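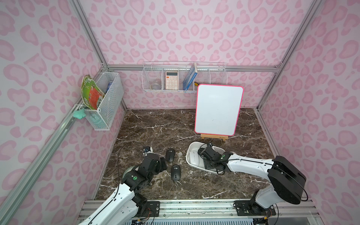
Katik, a two-arm cell built at home
Text and build by Saturnino Toledo. Wiring by Danang Kwok.

Katik is the small robot cell which we are building in my spare room since April. Both arms stand on one metal rail at the front, and between the aluminum posts we put walls with a pink leopard pattern. Danang chose it, and I have learned to like it. The present work is with computer mice, which must be picked and put in a container. On this page are pictures from the work, with short notes.

1. Reaching for the mice
The right gripper is over the white mouse in the oval tray, the left one is near the black mice on the marble. A mouse is a difficult object for two fingers, being round on top and smooth. We close the fingers across the narrow side and keep the speed at 21 percent. With 26 percent the arm was shaking at the end of the movement.

2. Four mice in the bin
The rectangular bin stands between the two grippers and all four mice are in it, one black mouse tilted in the middle. I prefer this bin to the tray - the corners are rounded, but the sides are straight and easier to measure from. 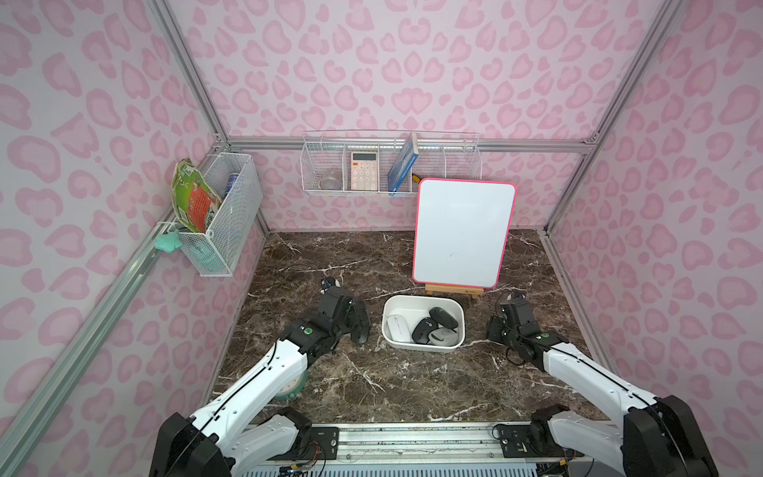 3. Still to do
The cables at the front rail need a proper channel. Danang wants also to write new code for the wrist joints, and I will print 2 softer finger tips for each gripper. New pictures will be added under these ones.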